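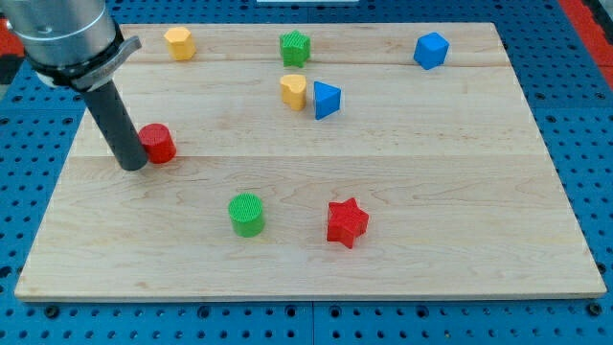 Right, thread time, because three people have asked me why the arm was off for most of May and I keep giving a worse version of the story each time. It was a pushing cell, so the arm shoves little plastic shapes about on a board all day with a long black tool and we log every run. Dull and lovely. The fault first turned up on a push towards the red cylinder, the short round one, with the tip just above the wood and a little way to the left of it. Remember that bit of the board, it comes up again.

What happened: the tip was meant to come down to its working height, stop, then slide sideways. It came down, didn't stop, and leaned on the wood. Not a crash! Just a horrible slow creak and me across the room with a mouthful of toast going "is that us?"

It was us.

The force limit should have caught it. We had it set at 80 newtons, and the arm sailed past that and only gave up at 100, which is the hard limit in the controller and not one you ever want to be relying on. So that's two problems already: why did it go too low, and why did the first limit sit there and do nothing?

I hit the stop, backed it off by hand, had a look. Small dent in the board, tool looked fine. Ran it again at crawl speed and it was perfect. Ran it again, perfect. You know that sinking feeling when a fault goes away by itself? Yeah.

Genji Wada (far more patient than me) said to stop poking it and read the logs. So we did, all 1096 runs since the last tool change, with a big pot of tea and some very bad biscuits.

Seven of them had the same dip. SEVEN. They were small ones, a millimetre or two, never enough to creak, so none of us had heard a thing. Every one was on the left side of the board and every one came after a long reach over from the far right.

My money was on the Zeltis force sensor. I was very loud about this. I'd drafted the grumpy email to Heffernan, who sold it to us, and had got as far as "frankly disappointed".

Reader, the sensor was fine. I did not send the email.

İlker Kurtuluş came over from Relton to help with the wiring and spent all of two minutes looking at the collar that holds the tool. He gave the tool a twist and it moved. Hardly at all, but it moved. Then he gave me a look.

So the clamp had been closed but not properly tight, and on a long swing the tool could slip down a touch. The arm still thought its tip was where it had always been. Ask it to stop just above the wood with a tool that's grown by a millimetre or two and, well, creak.

That's the dip. The limit was worse, and it was my fault. Back in the spring I'd turned the 80 off for a calibration job, because it kept tripping, and I put it back on in the wrong profile. The Muvetti software keeps one for setup and one for running. I ticked setup. It's been guarding an arm that wasn't doing anything, bless it.

I want to be plain about that part as people are being very kind and saying "oh, loose clamp, could happen to anyone". The clamp could. The limit was me, on my own, at ten to six, wanting to go home.

What we've changed: there's a paint line across the tool and collar now, so if it slips you can see it from the doorway. First job every morning is a slow touch on a test block, and if the height is off the arm won't start. And switching off a limit needs a second person to switch it back on with you.

@ the person asking if anyone could have been hurt: no one was within reach and it was going slowly, but we do lean in to put the shapes back between runs. I've thought about that quite a lot. We power down first now, every time, even though it's a faff.

Still don't know why all seven came after the reach from the right and none from the far edge, which is nearly as long a swing. Genji has a theory about the wrist joint. I'm going in tomorrow to try it with the tool left slightly loose on purpose, the 80 switched on in the RIGHT profile, and a bit of foam on top of the wood. Will post the plots if they're any good.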